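In Defence of the Boring Table
Kane Pomare

There is a particular tone people use when I tell them what I do. It's the tone you would use with a grown man who has just explained his model railway. I spend my days moving two robot arms so that a learning system can be shown what moving things looks like. I record an attempt, put everything back, and record another. In May I did this 806 times, and my mother has stopped mentioning me to the neighbours.

My argument is simple enough. The trade has fallen in love with the wrong end of the job. Everybody wants to talk about the model, which is glamorous and lives on an expensive computer in another building. Very few people want to talk about the table, where all the model's opinions come from. If the table is dull, tidy and always the same, you'll get a robot that is brilliant at one dull, tidy afternoon.

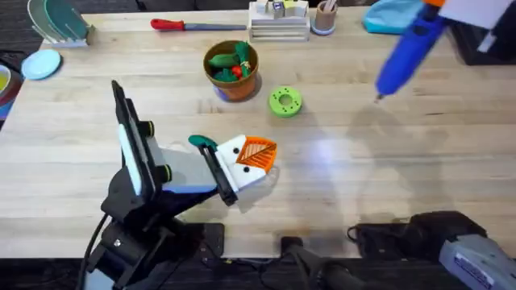
The cult of the clean bench

When I started at Mulgate we had rules about the bench. Nothing on it except the thing to be picked up. Blinds down. Objects returned to little crosses of masking tape. Hưng Tôn, who wrote the rules, could spot a cup two fingers' width from its cross while walking past with a sandwich.

The recordings were beautiful. The model trained on them was beautiful too, until Nga Quan put a saucer down near the arm and it behaved like a butler who has found a horse in the pantry. It had never met a saucer. Strictly speaking, it had never met anything it wasn't supposed to pick up, and we had gone to some trouble to arrange that.

So now we clutter. A pot of toy vegetables stays out, along with a dish rack, a cup with something poking out of it, and a lime-green ring whose purpose I have been asked about by every visitor and have answered differently each time. Shadows are allowed. Glare is allowed. Hưng has taken it quite well and only tidies when he thinks we've gone to lunch.

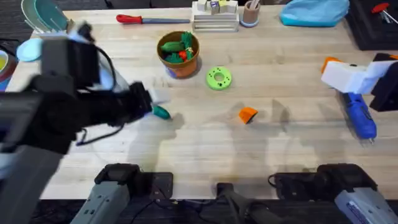
Both arms at the bench. Note the cucumber, which has no lines in this one.

Against the perfect take

The second thing I'd like to complain about is elegance. New operators always want to be elegant. Thắng Lưu arrived from Drellwood with the smoothest hands I have ever seen on a pair of controls, and for his first fortnight he deleted anything that wobbled. If he missed a grasp he swore, scrapped it and began again.

I understand the instinct. I also think it's a disaster. A system that has only seen perfect reaches knows exactly what to do as long as it never makes a mistake, much like my cousin with the boat. The moment it lands a thumb's width to the left it's in a country it has no map of. What it needs is to see someone land a thumb's width to the left, mutter, back off and come in again. The muttering isn't recorded, fortunately.

We now keep the wobbles, within reason. Hadiza Bashir decides what counts as reason. Her rule is that a mistake stays if it's the kind a sober person would make and then put right, and it goes if the operator was plainly thinking about football.
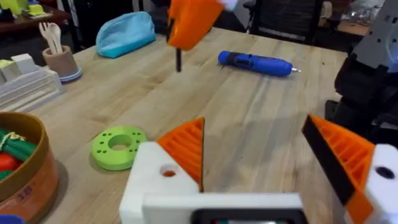 Looking out between the fingers, with the other arm's black bulk at the right.

What the wrist sees

I'd also ask anyone who funds this work to spend 5 minutes watching only the wrist view. It's a humbling way to look at a table. From across the room, picking up a knife is nothing. From the wrist it's a pair of orange fingers, a gap, and a great many small decisions about angle that you didn't know you were making until you had to make them through a machine.

People from Pelletier came round in the spring and asked why we couldn't generate the lot in simulation and save on wages. It's a fair question and I gave it a fair answer, which took 12 minutes and contained the word "friction" more often than was polite. Simulation is useful. We use it. But a simulated pouch slumps the way somebody decided pouches slump, and the one on our bench slumps how it likes.
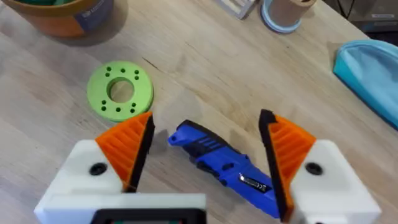
Blue knife between open fingers, green ring next door.

I don't want to make the work sound noble. After 2 hours of it I can feel my shoulders in my teeth, and there are afternoons when I'd swap the whole enterprise for a job stacking shelves, which would at least involve walking. But somebody has to decide what a robot's childhood looks like, and I would sooner it were a person who has sat at the table than a person who has only seen the graph.

Our next batch is for Droklow, who want drawers. I have asked for drawers that stick.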